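Writing the City Guide: Notes for Session 4
Travel Writing, September intake
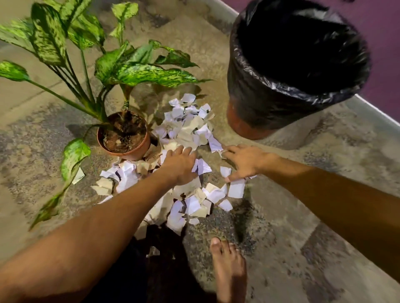
Potted plant with mottled green leaves, stems apparently tied just above the soil.

OK, so last time we did hotels, and most of you wrote lovely hotels and forgot to tell me how to get to them. Today is the arrival section, the part of a guide people read on their phone with a bag on one shoulder.

I'm using Vorport again as our practice city (see the map in your packet). Start your reader at the ferry terminal. Which door do they come out of? Where's the bus? I once wrote "a short walk to the old harbor" and my editor, Refilwe Botha, sent it back with one word in the margin: "Short?" It was uphill the whole way and I'd done it without luggage. She was right and I still think of it every time I type the word.

Prices. Give the fare, say what it covers, and say when you checked. In our packet the single bus fare is 50 and the day pass is 220, so is the pass worth it? Do the math for your reader! If they're only going to Shezi market and back, no. If they're going out to the Unari beaches and hopping around all day, you need 5 rides before it pays off, and hardly anyone takes 5.

Then the "best for" line. Dineo Visser's piece on Plasport is on page 4, please read it before we meet again. Look at how she handles the neighborhoods: she tells you where it's loud at 2 a.m. and lets you decide if you'd like that. There's no "vibrant" anywhere in it (I checked, twice).

Words I'd like a rest from: bustling, nestled, hidden gem, something for everyone. Use one if you must, but be ready to defend it in class.

For next time: write the arrival section for a place you know well, one page. Swap with a partner and have them mark every spot where they'd be lost. Thandeka and Obed, you two are together since you both missed the hotel swap. Bring a printed copy, the projector is still acting up.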